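Altora open day – humanoid demo, notes and questions

jonska_fan
Went to the Altora open day on 2019-01-22 and stayed for the humanoid session. 300 places, all taken by the time I got in. I was mostly interested in the hands. The left one works at a bent metal rod which comes down from the white unit, and the right stays open. Head view:
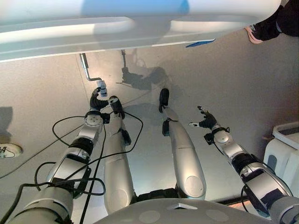 Fouad Kettani
Did they say what the grip force was? A hand demo without a force figure is not much use to me. Zikov published theirs in December, with the test rig drawings.

jonska_fan
No figure given. I asked and was told it depends on the finger covers. They did say the controller runs at 500 Hz, and that the hand has logged 273 hours since its last strip-down.

torque_wrench
500 Hz is fine for position control. For contact work I would want more. Also, logged hours mean little unless you know how many were spent under load.

Fouad Kettani
Disagree on the first part. We ran contact tasks slower than that on the Kanagaratnam arm with no trouble. Compliance in the fingers does most of the job.

torque_wrench
In the fingers, yes. The wrist is another matter. And what about cable routing? Loose runs over the forearm will limit the reach sooner or later.

jonska_fan
Black cables lie over the left arm and hang out to the side of it. I did not see them snag, but I only watched two runs. One more view, with the fingers closed on the rod and the right hand held over the floor: 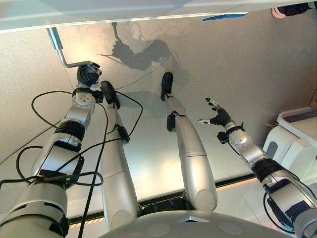
Questions put to the presenter

jonska_fan
1. Is it autonomous? Partly. The approach is planned, the grip is triggered by an operator.
2. Cycle count on the finger tendons? 1,616 before the first replacement.
3. Price? No answer.

torque_wrench
1,616 is low. Jonska would not ship that.

Fouad Kettani
Jonska do not ship a five-axis wrist either. I will ask Altora for the force data and post it if they reply.

Recent threads
Zikov gripper: backlash after re-greasing
Jonska controller firmware – rollback steps
Kanagaratnam arm, spare encoder wanted

Contact us | Copyright 2019 | Back to top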